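Minutes – Bench Two Upkeep Meeting, Clillberg Training Lab
December 7, 2024 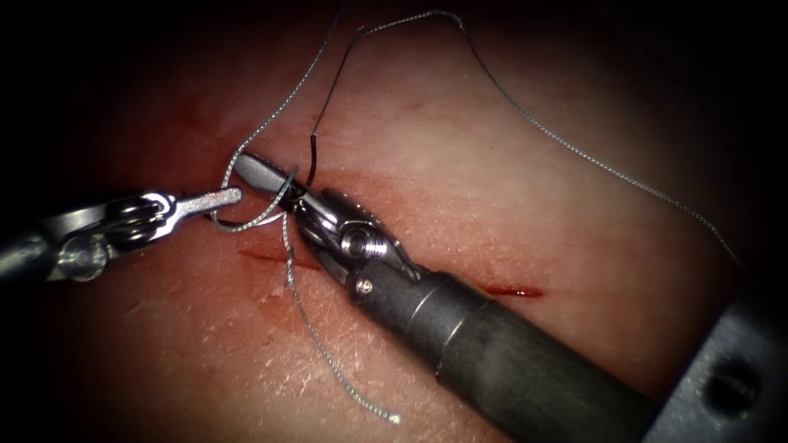
Bench two: both instruments at the suture pad, gray braided thread looped around the left jaws.

Present: Lertchai Inthanon (chair), Vichien Petchrat (minutes), the two evening technicians, and Kaewmanee from purchasing by phone, mostly audible.

Minutes of the last meeting were approved after "calibrated" was changed to "looked at" in item 3.

1. Left instrument, wrist play

Lertchai reported that the left wrist still lags when the operator reverses direction. The lag is small enough to ignore in a demo and large enough to ruin a knot. He has re-tensioned the cables twice since May and would like it recorded that he did not enjoy it either time. The meeting discussed whether the fault is in the cables or in the drive unit behind them. Opinion split along the line of who would have to take which one apart.

Agreed: swap the left instrument with the spare for a week. If the lag stays, it's the drive. If the lag goes, the instrument goes back to Zesten for service.
Action: Lertchai.

2. Use counts

The log shows the right instrument at 75 sessions. Our own limit is 40. Vichien asked how this happened and was told that the reminder goes to an inbox belonging to a person who left. The jaws still pass the grip test, and the meeting chose to take comfort in that for one more week only.

Agreed: the right instrument comes off on Monday. Reminder to be sent to a living mailbox.
Action: Vichien.

3. Homing routine

The arms now home correctly from a cold start. They do not home correctly after an emergency stop, when the right arm goes looking for its zero somewhere near the floor. The evening technicians have been getting around this by powering down the whole cell and making coffee. Lertchai said this was a sound procedure but that he would prefer it written down. The new controller settings are in the blue binder, and anyone who changes them is asked to initial the page – legibly, this time.

Action: evening technicians to write up the restart steps. Coffee may be included as a step.

4. Pads and thread

Kaewmanee has a quote of 920 for the next lot of tissue pads. Cultonness will do what they call an equivalent pad for 700. The last equivalent pad tore at the first stitch, and we spent an afternoon blaming the force settings. It was pointed out that a pad with cuts in it can be turned over, and that some of us have been doing so quietly for months. No vote was taken on whether this counts as maintenance.

Agreed: order the usual pads. Ask Cultonness for a free sample and test it on somebody else's afternoon.
Action: Kaewmanee.

5. Cleaning

Thread fibers were found in the left wrist pulleys again. Wipe and inspect both wrists at the end of each session, under the bench magnifier, with the instruments off the arms. "It looked fine from my chair" will no longer be accepted in the log. The lint-free wipes are in the second drawer. The paper towels are for lunch.

6. Any other business

The lamp over the bench hums. Lertchai does not hear it. Everybody else does. Carried over to the next meeting, as it has been from the last three.

Meeting closed when the phone line dropped and it seemed rude to call back.

Comments (3)

nightbench: Restart steps are in the binder now, behind the controller page. Coffee is step 4.

V. Petchrat: Thanks. Please initial it.

plodder_62: We had the same floor-seeking arm on our cell. Check the brake release timing before you touch the encoder. Also, I can hear your lamp from here.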